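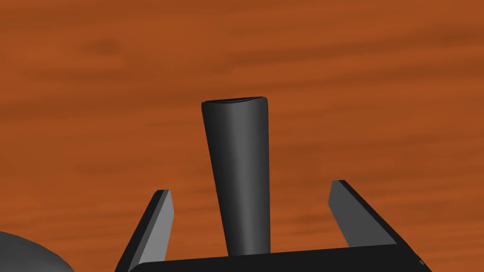 Burnt-orange timber, grain running side to side. Tabletops are a touchy subject in Trulach.

Customers who nurse a single flat white from opening until lunch have been put on notice in Trulach, where 12 cafés have agreed to a shared limit on how long a table may be considered yours.

The limit is two hours. It came into force on 1/3/26 and has already caused more conversation than the highway bypass, which took nine years and moved a creek.

Under the arrangement, anyone still seated after two hours at a busy time will be asked whether they would like anything else. If the answer is no, they will be asked again, in what the agreement calls "a meaningful tone". No fines apply.

Vinh Mạch, who owns the Mosix coffee bar on Diment Street, said he had put up with a great deal over the years, including a tax return, a knitting class and a man who brought his own printer.

"The printer was fine," he said. "He asked for the wifi password and then he asked for paper."

Mr Mạch has 19 seats and said that on a wet morning nearly all of them were taken by people with laptops and an empty cup, held up now and then for the look of the thing.

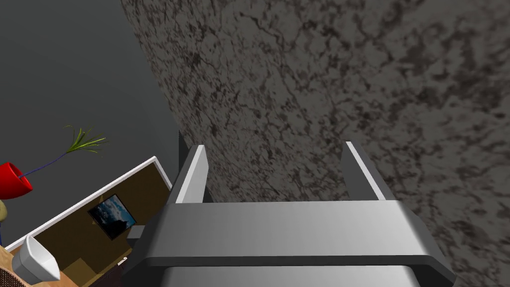 Support is far from total. A petition against the limit had gathered 290 signatures by the end of its first week, which is impressive in a town where the last council survey got fewer replies than the lost cat poster beside it. Many were collected in the cafés themselves, by people who had been sitting there for some time.

The Urbonaitė bakery, across the road from Mosix, has declined to join. A sign in its window reads "Stay as long as you like", although regulars point out that the bakery's only seating is a bench outside, facing the bins.

Exemptions are built in for new parents, anyone waiting on a mechanic, and chess games "that are plainly near the end". Who decides when a chess game is plainly near the end has been left to staff, some of whom have asked for training.

The cafés will look at the limit again in September. Mr Mạch said he expected the fuss to die down well before then, and that he was happy to discuss it with any customer who had concerns.

He asked only that they order something first – and he would prefer it to be food.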